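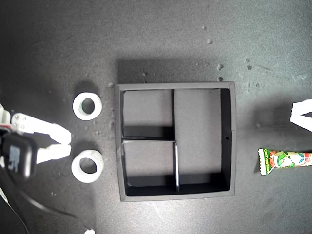
Sorting the small stuff

2025-10-04

I have been putting off the junk drawer since February. It was full of batteries, dead pens, picture hooks, rubber bands and the keys to a bike lock I no longer own. Last month I finally pulled it out and emptied it onto an old sheet on the floor. It took most of an evening.

The tray I bought for the job is a square black one from Standico. It has three compartments, two small square ones on the left and a tall one that takes up the whole right side. There is also a short divider down in the lower left part. I looked at a bigger one from Jaber with 8 compartments, but the sections were so narrow that I couldn't have gotten a roll of tape into any of them. Three is plenty for me.

My first plan was pens in the long side, batteries in one square and everything else in the other. The "everything else" square filled up in five minutes. So I took it all out again and started over with the tray empty.

The white rings are the thing I had the most trouble placing. They are thick, with a hole through the middle, and one is a little bigger than the other. I didn't want to throw them out and I didn't want them rolling around in the drawer either. I tried them in the long compartment next to the pens and then the pens wouldn't lie straight. They are going in one of the small squares and the batteries are moving to the garage, where we use most of them anyway.

The speckled dark gray top shows less dust than the old white one did, but it also swallows anything small and black. I lost a screw on it twice. If you are sorting hardware, put down a towel or a sheet of paper first.

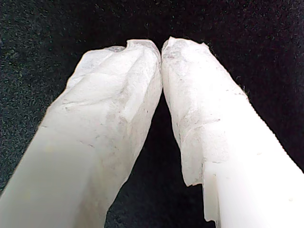
The other thing I changed was the order I do it in. I used to pick up whatever was nearest and try to find a home for it. Now I go through and pull out everything that is trash, then everything that belongs in another room, and only then look at what is left. What was left this time was less than half the pile. I found an Urside gift card with $8 on it and a warranty slip for a fan we gave away two apartments ago.

I kept the rubber bands but only the good ones. The rest snapped when I pulled on them. The pens got tested on the back of an envelope and five made it.

A few people asked in the comments on my closet post whether I glue these trays down. I don't. I cut a piece of shelf liner from a Sternora roll and set the tray on that, and it stays put when the drawer opens. The liner comes 400 inches to the roll, so I still have a lot of it and will probably do the bathroom drawers next.

I haven't decided about the picture hooks. For now they are in a sandwich bag at the back of the drawer with the tape measure.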